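Recording Jewelry Sorting With Hand-Held Grippers: Tips for Home Collectors

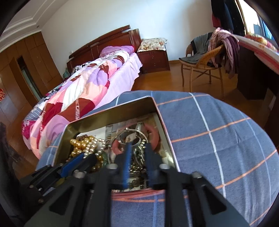
Reaching into a tin of beads and bangles with the two grippers.

Small, tangled things make some of the most useful examples we get at Dravonent. They are also the slowest to record, so set up well before you start.

Before you record

Put the tin on something that won't slide. A cloth under it helps, and a tin can tilt a little without causing trouble. Leave the room as it is. The Adus model needs to see beds, chairs and clothes in the background, so there is no need to tidy up.

Wipe the finger pads with a dry cloth. Check that the screws at the joints are snug. Open and close each gripper 5 times and feel for sticking.

Picking up

Start with bangles. They have a clear edge to close on and they lift cleanly. Bead strings come next. Grab a string near its middle, lift slowly, and wait for it to stop swinging before you move sideways.

If two pieces come up together, keep recording. Lower them, let go and try again. Missed grabs and second tries are good examples and should stay in the file.

Use the second gripper to steady the rim of the tin or hold back the heap. Don't use your bare fingers partway through a take. If you do, end the take and begin a new one.

Length and count

One take is one piece moved from the tin to the cloth, or back again. Keep each take under 2 minutes. The jewelry set for Pudville homes needs 3000 takes and we have 1450 so far. Mix up the pieces by hand between takes so the heap never looks the same twice.

Sending files

Upload through Wan at the end of each session and leave the file names alone. Keep your own copy until the upload page shows a green check.

Next page: folding small towels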